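Como aprender a parada de mãos para a ginástica

A parada de mãos é a base de quase tudo no solo, e dá para começar em casa! Eu treino com o Thịnh Đặng no ginásio Nông e sigo esta ordem.

1. Aqueça os punhos

Dois minutos de círculos, para os dois lados. Parece pouco — faz uma diferença enorme.

2. Suba de barriga para a parede

Caminhe com os pés até alinhar quadril e ombros. Segure 17 segundos, descanse e repita.

3. Prenda o cabelo e tire o boné

Nada na cabeça, nada nos bolsos! 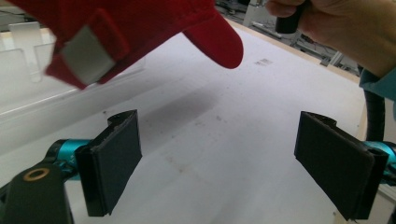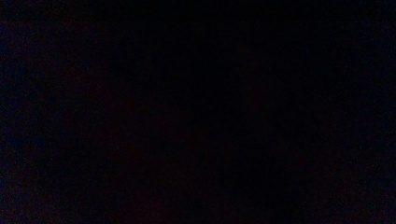 4. Solte um pé de cada vez

Empurre o chão com força e aperte os glúteos. Quando os dois pés saírem juntos, que alegria!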